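Zuvley — Sammlung staatlicher TV-Beiträge mit Transkripten

Hallo und schön, dass du reinschaust! Zuvley ist mein Datensatz zu politischen Talkshows und Abendnachrichten im russischen Staatsfernsehen. Angefangen habe ich damit im Juli, weil ich für meine Masterarbeit wissen wollte, wie sich die Wortwahl über Kriegsgegner von Sendung zu Sendung verschiebt (und weil ich keine Lust mehr hatte, Zitate aus zehn Browser-Tabs zusammenzuklauben).

Drin sind 3.299 Ausschnitte aus 132 Sendungen, jeweils mit russischem Transkript und deutscher Übersetzung. Die Videos selbst liegen nicht bei, nur Text und Zeitmarken. Kein Ausschnitt ist länger als 30 Sekunden.
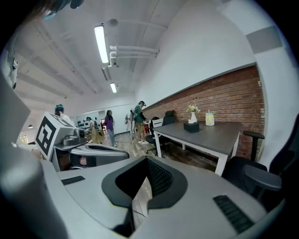
Zwei Greifer, der vordere mit schwarzer Öffnung und geriffelten Griffstreifen, der andere mit Markerwürfel.

Die Spalten heißen sendung, start, ende, text_ru, text_de, sprecherrolle und label. Bei sprecherrolle gibt es moderation, gast, politik und unklar. Das label stammt von Yevhen Kobzar und mir, wir haben alles getrennt voneinander gelesen und uns danach über die Streitfälle gebeugt — teilweise bis zwei Uhr nachts! Wo wir uns nicht einig wurden, steht "offen". Bitte lasst diese Zeilen beim Trainieren weg oder behandelt sie extra.

Die Übersetzungen kamen zuerst aus Liapis, unserem kleinen Skript im Ordner tools. Adwoa Antwi hat 100 davon gegengelesen und mir eine ziemlich lange Mängelliste geschickt, vor allem zu Ironie und Schimpfwörtern. Die gemeldeten Fehler sind korrigiert, der Rest ist ungeprüft.

Was mich noch stört: Spätsendungen fehlen fast komplett, Regionalsender ganz. Wer daraus ableiten will, was die Leute im Land denken, ist hier falsch, es geht nur um das, was gesendet wurde.

Text und Labels dürft ihr für Forschung und Lehre frei nutzen, nennt bitte Zuvley als Quelle. Fehler gern als Issue melden, am besten mit Sendung und Startzeit.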